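# How to watch a gripper demo without being sold to

I went to the Pirnetti open day in January expecting to be told that cloth handling is solved. It's a fair pitch – a hand-held gripper, a table, one soft item – and it's easy to nod along. Do this instead.

**1. Get close before the talk starts.** Look at the jaws and the work, and ignore the slides.

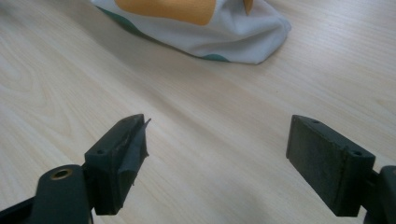
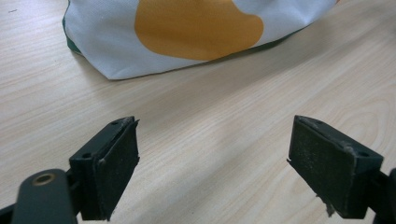

*Hand-held gripper and printed fabric item on the demo table. Check the pads for wear.*

**2. Ask about the pads.** Frayed grip material means use, and I'd sooner see that than a fresh set. Ask how many grasps a pair lasts. Orest Skoryk told our group 2279, then couldn't say who had counted.

**3. Ask for another item.** White fabric with a big yellowish patch on pale wood is one case. Bring a dark sock.

**4. Move the item yourself.** Push it to a corner, crumple it, step back. If the presenter straightens it first, write that down.

**5. Count tries, including the bad ones.** I ask for 19 in a row. Colleen McIntyre agreed to six – fine, but six proves very little.

**6. Get the failure list.** The handout for Garnine, their training software, mentions 478 recordings and no failures. I've emailed twice for the rest.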